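Otell Operations Forum – Workplace Changes – Automated handling at the Gisdale site

gisdale_ops wrote:
Members are advised that the Prernus handling cell will enter its second review stage in January. The simulation runs have been posted so that affected staff may comment before duties are reassigned. The proposal moves 2 positions per shift from handling to inspection. 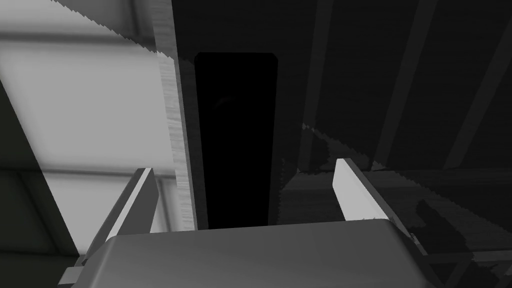

bench_rep68 wrote:
Reassignment is my concern. The proposal describes inspection as equivalent work, and those of us on the benches do not accept that. In the simulation the open fingers face a tall, dark upright shape, with a deep shadow over much of the right side. A handler would judge that approach by feel – an inspector at a screen has to judge it by eye. Training hours should be stated in writing.

lineside_k wrote:
I respectfully disagree. Staff who moved to inspection at the Lazăr site report less strain, and their pay grade was kept.

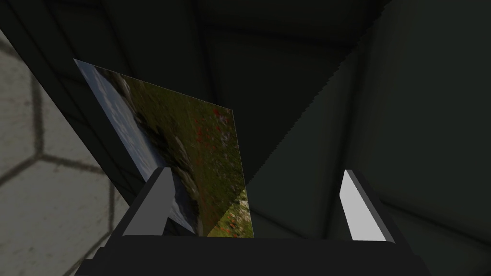 Simulation view: gripper and landscape card.

bench_rep68 wrote:
Pay grade is one matter. The grading of the new duties remains open, and I request that it be settled first.

gisdale_ops wrote:
Both points have been entered for the review. Written comments are accepted until 4 p.m. on the closing day.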